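# "Ask me when it can find the sock"

Liam Ó Dubhghaill spent most of his working life fixing commercial dishwashers, and he brings the same tone of voice to home robots that he used to bring to a blocked drain pump. I went to see him on a Tuesday to ask whether a machine can tidy a room yet. He had his answer ready before I got my coat off.

"No," he said. "Next."

He does contract testing now, mostly for a small outfit called Catora, whose tidying software, Rikus, is meant to run on whatever robot the customer buys. Ó Dubhghaill writes the chores. He decides what counts as done, and he is stingy about it.

"They told me 80 percent on pick-up jobs. Fine. I asked which jobs. It was blocks on a mat. I've got grandchildren, I've never once had to pick up a block that was sitting politely on a mat."

On his own list of 20 chores, Rikus finished 7. It was good at carrying a cup in a straight line. It was bad at anything soft, and it was slow at everything. I asked how slow. "I ate a sandwich," he said, "and then I ate the other sandwich."

Lorcan Scanlon, who runs the software side at Catora, doesn't dispute the score. He does think it misses the point. Most of the practice happens in simulation, he told me by phone, in made-up rooms where the robot can fail all night without breaking a lamp. "You get thousands of tries. Liam gives it one."

Ó Dubhghaill had one of those made-up rooms open on his laptop. He calls it Tirau, after the folder it came in.

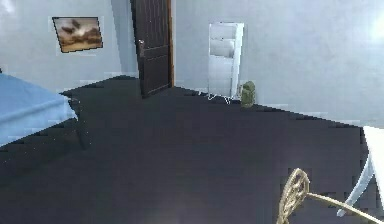

*One of the simulated practice rooms. The cable is on the floor at the foot of the white shelf.*

"Look at that floor," he said. "When did you last see a floor like that? There's one cable and a green lump by the wall, and then you could hold a dance." He tapped the cable. "That's the only honest thing in it. A cable will stop one of these dead."

Scanlon says messier rooms are on the way, and that the cable was put in at Ó Dubhghaill's request. Ó Dubhghaill says he asked for nine of them.

Would he buy one? He thought about it longer than I expected.

"For my sister, maybe, if it could get things off the floor for her. She can't bend. But it would have to do it every day, with the dog there, and I wouldn't want to be the one she rings when it doesn't."

He's due to run the list again in January, with the same chores in the same order.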